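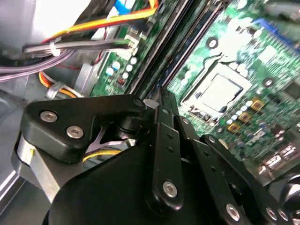
2 Dec 2020. Career break notes, second attempt. The first attempt was in July and consisted of a title. Wafula Magesa has asked everyone who goes away to write up what they did with the time, so the next person has something to read besides the leave policy. My leave is four weeks, unpaid, agreed in principle and still waiting on one signature. I have promised myself no hardware for the whole of it, so no open computer cases, no green motherboards and no small silver screws.

Plan as it stands: two weeks with the Orora trail crew, then one week helping at the Lukumay seed fair, then a week at home pretending to be rested. Orora wants people who can carry things uphill. I said yes on the form. The form did not ask how far.

Money. Set aside 3,000 for the month. Orora feeds you but charges a 200 deposit against tools, returned if you bring the shovel back. Lukumay is free but you sleep in your own tent, and my own tent is at my brother's place, where it has been a kind of garden ornament. Need to check the poles.

Phoned Orora this morning. The woman on the line had clearly had this conversation before. She said there are 11 of us on the crew, most of them repeat offenders, and the oldest is 67 and faster than everybody. Told me to break in my boots now. I said they were broken in. They are in a box. Went and put them on and wore them through the Wumex call, which nobody could see, and by the end of it my left heel had opinions.

Handover, for whoever is reading this in the shop:
Wumex tickets go to Wafula. He knows, he has sighed about it already.
Ovix account renews while I'm out. Just let it renew. Do not "have a quick look at alternatives."
Spare keys in the top drawer, under the manuals.
My phone will be off on the trail. At Lukumay it will be on but I'll be hauling trestle tables.

Asked Wafula what he got out of his own break, two years back. He thought for a while and said he learned to make soup for a crowd and came back worse at email. Wrote that down as a recommendation.

Still to do: tetanus shot, waterproof trousers, ask about the signature again without sounding like I'm asking again. Boots in the evenings, an hour at a time. Tape for the heel.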